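Belisine Hall, pre-event walkthrough for the couples' comedy and faith night
Checked in May, doors at 6:30. Capacity 389, tickets sold 172, optimism unlimited.

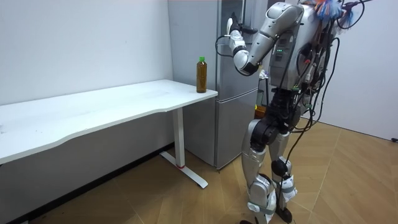 Seating and aisles
Center aisle clear: Yes.
Chairs linked in rows: Mostly. Row 13 has chosen independence. Relink before doors.
Exit signs lit: Yes, both sides.

Stage
Steps taped: Yes, in bright yellow. Last year's speaker found the bottom one during his bit on humility.
Mic cables covered: No. Dellska mats are still in the van.
Pulpit stable: Wobbles left. Fine for a short sermon, risky for an impressionist.

Sound and power
Wunderlich amp grounded: Yes.
Power strips chained together: Two found, both unplugged. Please stop.

Lobby
DVD table away from fire door: Moved twice. It keeps coming back.
Bullimport coffee urn on level surface: Yes, lid locks.
First aid kit stocked: Bandages, yes. Cold packs, none. Buy four.

Result
Pass, once the mats are down and the pulpit is shimmed. Recheck at 5:45.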